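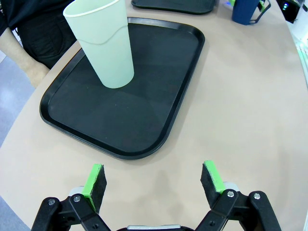

Progress report to the Snorradóttir Fund
Project: Reusable tableware for the Umum lunch room
Period covered: April to July
Prepared by: Vilhjálmur Kragh

Summary

The grant of 3,000 was given to replace disposable cups and plates at the daily lunch with items that can be washed and used again. The change was made in April and the lunch room has run without paper cups from then on. We have spent 784 on cups and trays. The rest is held for plates and a second drying rack.

Work done

We tried tall plastic cups in pale green alongside the mugs people already bring from home. The cups taper toward the base, so they stack well, but a full one tips more easily than a mug does. For that reason cups now go out on black trays with a raised lip. The trays have rounded corners and wipe down quickly between sittings. Dust shows on the black surface – we have added a dry wipe before the first sitting at 11:30.

Trays are carried from the kitchen hatch and set down on the long tables. Guests return their own cups to the tray, and the kitchen collects them full. This has cut down on cups left on window sills, which was a complaint in the first month.

Problems

The first order from Faser arrived short by 12 cups. They were sent on after 3 weeks, and in the meantime we kept using mugs from the staff cupboard. Several staff mugs went missing and have been replaced from our own budget, not from the grant.

The dishwasher leaves water in the rims if the cups are loaded at an angle. A note on the machine has helped, though new helpers still get it wrong. We asked Zovura for a quote on a rack with taller pins and have not had a reply.

Next period

Order plates once the storage shelf is up. Decide whether to keep the tall cups for children or buy a shorter one for them. Parents have asked for the shorter kind, and the kitchen would prefer to wash only one size.

We ask that the unspent balance be carried over. Receipts are attached as a separate file.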